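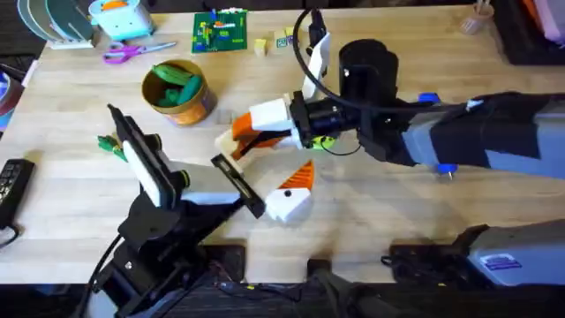 Okay, so Ernau. It's a two-arm tabletop kit, and I've been living with it since last October, and I'm going to spend this talk telling you what it's like to use, where it's lovely and where it made me want to go and lie down. Leave this first slide up while people find seats. The two arms come in from opposite sides, left one open, right one holding an orange-and-white printed piece, and between them is a little white thing with an orange triangular top and one black dot on it. Everyone in our shop calls that one the beak. You'll hear me say "the beak" a lot, so there it is.

Who I am, quickly. I run the hands-on program at Falcão, a small workshop in Pevulville. We teach adults and teenagers to build and program things. We bought the Ernau kit with our own money and I have no deal with the maker. Say that early, people relax.

(Pause. Ask who has used any robot arm before. If most hands go up, skip the next bit.)

What a two-arm kit is good for. One arm can pick and place. Two arms can hold something still and do something to it, or pass a thing across, or steady a bowl while the other side scoops. Most of what our own hands do is like that. Try opening a jar with one hand. (Mime it. Gets a laugh, or it did in rehearsal.)

SLIDE 2 - What you get

Two arms, two bases, the cables, mounting plates, and a license for the control software, which is called Fokel. Fokel runs on an ordinary laptop. You do need to supply your own table, and please spend some money on the table! We started on a folding one and every fast move turned into a wobble, and then the wobble turned into a missed grasp, and I spent two evenings tuning software for a problem that was in the legs. Butcher block is heavy and flat and it doesn't mind being drilled.

Spares: the finger pads wear, and you'll want extra. Ask for them when you order.

SLIDE 3 - Setup

The manual says an afternoon. Yvonne Oakley and I did it in an afternoon plus the next morning. Yvonne did the mechanical side, I did Fokel. The mechanical side is really nice. Everything bolts where you think it will, and the bolts are all one size, which made Yvonne so happy she told people who hadn't asked.

The calibration is the slow part. You move each arm by hand through a set of poses and Fokel works out where the bases are in relation to each other. There are 10 poses. If you bump a base after that, you do it again. We bumped a base. We did it again.

Tip to say out loud: mark the edges of the mounting plates on the table in pencil before you tighten anything.

SLIDE 4 - The handoff task

Go back to the first slide if anyone looks lost.

Our favorite exercise is the handoff. Right arm picks up a printed part, left arm takes it. Sounds like nothing. Students think they'll have it done before the coffee break, and then they find out that both grippers want to be in the same spot, and that whoever lets go has to let go at the right moment, and that a curved part turns a little in the fingers when the second arm touches it. It's such a good problem. You can see the whole subject from there - reach, timing, grip force, what to do when it goes wrong.

We ran the handoff 93 times over two weeks with the default settings, mostly because Lorraine Garside wanted a proper log and wouldn't let me stop early. She was right. From the log we learned that nearly all our drops came from one cause: the giving hand opened before the taking hand had finished closing. Fokel has a setting for that overlap. Its default is too short for anything with a rounded side. Make it longer and most of the trouble goes away.

(If asked: no, I don't have a success rate I'd put on a slide. We changed the setting partway through, so one number would be misleading.)

SLIDE 5 - Messy tables

I love this part. Please set up a messy table. The temptation with a new kit is to clear everything off and give the arms one clean cube in the middle, and you'll get great results and learn very little. Look at what we keep around: scissors, a circuit board, wooden blocks, a tin heaped with green toy-like bits, a cup of thin sticks. Different heights, different stiffness, some things that roll and some that tip. Students have to plan a path that doesn't plow through the tin.

Also, small light things are hard. The beak is hard. A flat block sits there and waits for you, and the beak scoots off if a finger comes in even slightly low. We use it as the last exercise of the course and there's always cheering.

SLIDE 6 - What I'd change

Be fair here, don't rush.

Cables. They need room to move, and the kit leaves that up to you. A loop that looks generous when the arm is resting can be tight at full reach. Check at full reach! The manual gives this one line and it deserves a page.

Fokel's error messages. "Motion fault 5" can mean a joint limit, a collision stop, or a loose connector. I keep a handwritten sheet taped inside the cupboard door. Support is friendly and quick, they wrote back the same day both times, but I'd rather have the message say what happened.

The camera view in Fokel freezes if you resize the window while recording. It's a small thing and it has cost us some good runs.

Height. The arms are comfortable working low and near the middle. Ask them to reach over something tall near the far edge and they get slow and a bit shaky. For our classes it hardly matters. If you want to unpack boxes, look at something bigger.

SLIDE 7 - Who it suits

Schools with a technical teacher who has some free time. Workshops like ours. Small research groups who want two arms without giving up a whole room. I think a patient hobbyist would have a wonderful time with it, though it's a lot of money for a hobby.

I wouldn't buy it for production work of any kind, and to their credit the people who make it told us the same thing when we asked.

SLIDE 8 - Teaching with it

Three students per kit is the most that works. One drives, one watches the arms with a hand near the stop button, one keeps notes. Swap every exercise. With four, someone ends up on their phone.

Let them move the arms by hand first, before any code. Ten minutes of just pushing the joints around and feeling where they stop. I used to skip this to save time and the code was always worse for it.

Start them slow. Fokel has a speed slider and we keep it at the low end for the whole first session. They complain. Then somebody sends a gripper straight into the tabletop at low speed, and the complaining stops.

SLIDE 9 - Demo

Order of things:
Stop button check, say it aloud so the room hears it
Home both arms
Single pick, right arm
Handoff, default overlap (it may drop, let it)
Handoff, longer overlap
Beak, if there's time and I'm feeling brave

If the laptop won't connect, unplug the left arm, count to five, plug it back in. If it still won't, go straight to questions and don't stand there fiddling.

SLIDE 10 - Questions

Likely ones:

Can you run just one arm? Yes. Fokel doesn't care.

Can students print their own fingers? Yes, and they should. The mount is simple, and designing a finger is a great second project. Ours have been odd shapes and some of them worked better than I expected.

How loud is it? Quiet enough to talk over. There's a whine when an arm holds a weight stretched out.

Would you buy it again? Yes. I'd order the second set of finger pads the same day, and I'd start with the good table.

Thank Yvonne and Lorraine. Handouts with our Fokel settings are by the door, and the pages are dated 2020-08-25, so if you picked up an older set at the last meeting, swap it.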